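Home | About | What we do | Safety notes | Work with us | Contact

Print this page | E-mail this page

About Prerkano

Prerkano is a small company that teaches two-armed robots to clear benches, set out containers and put things back where they came from. We work mostly in simulation, where a dropped bottle costs nothing and the insurance people leave us alone. Our customers run labs, teaching kitchens and a couple of repair shops, and what they have in common is too much stuff on the counter and not enough patience.

Most companies use this page to tell you about their founding in a garage. We did start in a garage, a cold one, but the event that shaped us happened later, and we've decided to put it here because customers ask about it anyway.

The January business

We had been running for 2 years when we took on a bench-clearing job for a customer called Zamfir. The controller was called Janido, after a typo in a folder name that by then was in too many scripts to fix. Janido did well in simulation. It did well for 900 runs in a row, and we sent out a cheerful e-mail saying so.

On the customer's real bench, in January, it closed its right gripper on air, decided it was holding a jar, carried the air politely across to a shelf, and set it down. Then it went back for the next one. It did this for 14 minutes. Partway through, it swung an arm through a spot it believed it had already cleared and sent a full jar of pickling brine over the edge. The jar was replaced. The smell stayed until spring.

No one was hurt. There was a person standing well inside arm's reach, though, and the thing that kept her out of trouble was that she'd stepped back to laugh. We don't consider that a safety system.
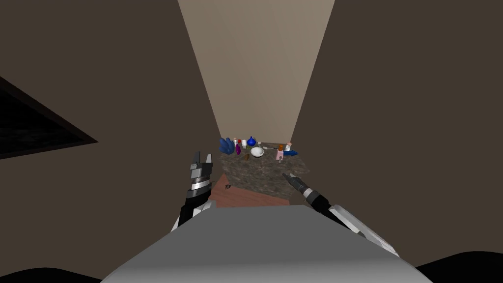 The Bellis bench in simulation, with both grippers and a crowded counter.

What had gone wrong

The fault was dull, as they tend to be. Janido judged whether it had hold of something by how long the fingers had been told to close. If enough time went by, the answer was yes. In simulation the fingers nearly always met an object, so nearly always the answer was also correct, and our scoring only looked at whether the arm had reached the drop point. An arm carrying nothing reaches the drop point very nicely. It's lighter.

So a chunk of our 900 good runs were good in the sense that a waiter with an empty tray is punctual. We went back through the logs and had to write to Zamfir a second time, in a less cheerful tone.

The stop was the other half of it. We had a stop button. It was on the far side of the bench, behind the robot, and pressing it meant leaning over the part you wanted to stop. Our own site drawing showed this quite clearly, and all of us had signed it.

What we do now

Jabari Khaemba joined us that spring to run testing, and the first thing he did was build Bellis. Bellis is our fault bench. Its job is to make things go badly on purpose: fingers that report closed when they're open, objects that are a bit further away than the cameras claim, a counter with far too much on it. Every controller has to get through 200 of these before we'll discuss a site visit. Janido got through 2 on its first go and has been retired with honours.

A grasp now has to be confirmed by finger width and by a camera check, and if the two disagree the arm stops and says so. Customers sometimes find this fussy. We've kept a little of the brine for them to smell.

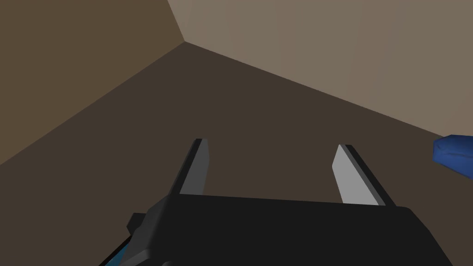

Gripper with fingers open and nothing between them.

We also score the empty grasps, which used to be invisible in our reports. An open gripper that knows it's open counts as a pass. It's a humble sort of result to put in front of a customer, and some have been puzzled by a report that spends four pages on it.

On real sites, the stop goes where a person would actually be standing, and there are two of them. We walk the bench with whoever uses it daily — usually not whoever signed the order — and ask them to reach for the stop with their eyes shut. If they miss, it moves. Nothing runs at full speed while somebody is inside the marked area, and that includes us, and that includes when we're in a hurry.

Working with us

We're a small crew and we answer our own phone, between 9 a.m. and the time the heating goes off. If you have a bench that needs clearing, send us a picture of it on a normal day. Please don't tidy it first.

If something of ours has misbehaved at your place, write to Jabari through the contact page and mark it "Janido". He reads those before anything else, including his lunch order.

Zamfir, for the record, is still a customer. They buy their brine in plastic now.

Print this page | E-mail this page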